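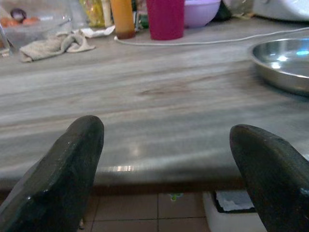
## Counter Surfaces in Working Kitchens: Glenys Cosgrove on Edges, Cloths and Glare

Glenys Cosgrove has specified worktops for rental kitchens at Lulier for most of her career. She prefers to talk about the front edge first.

"A square edge chips," she said. "Pans get dragged over it. A rounded one takes the same knock and spreads it out. If the budget covers only one upgrade, I put it there."

Her second subject is pattern. She favors pale gray with long streaks of beige and tan, running left to right along the counter. The direction matters for joints. "If the streaks run with the length, you can hide a seam at the sink. Turn them the other way and every seam shows."

A polished finish has a cost, which she concedes. Light collects on it in soft patches, with a hard bright spot wherever a lamp lines up with the front lip. Tenants read these as smears and keep wiping. Cosgrove now asks for lamps to be set farther back under the wall cabinets - a change that adds little to the wiring and has cut the complaints she receives.

Asked what people leave out on a counter, she was brief. "A towel, a steel bowl, something to eat in a clear container, a bit of paper. That's a normal kitchen. I plan for that."

The towel is the item she would move. A bunched cloth dries slowly in the folds and holds moisture against the surface below it. She recommends a rail on the end panel, at hand height. Steel bowls give her less concern, provided they are lifted and not slid. Grit under the base does the scratching.

Bushra Rajput, who handles repairs for the same buildings, joined us for the last part of the conversation. Her records cover 900 kitchens, and the most common fault is swelling on the underside, just behind the front edge.

"Water runs over the lip and hangs there," Rajput said. "People wipe the top and stop. You have to run the cloth underneath as well."

The two disagree on sealing. Rajput wants the underside sealed on site, after the cutouts are made. Cosgrove wants it done in the shop, where the dust is controlled, with only the cut faces treated on site. The specification currently follows Cosgrove's method. It is due for review in August.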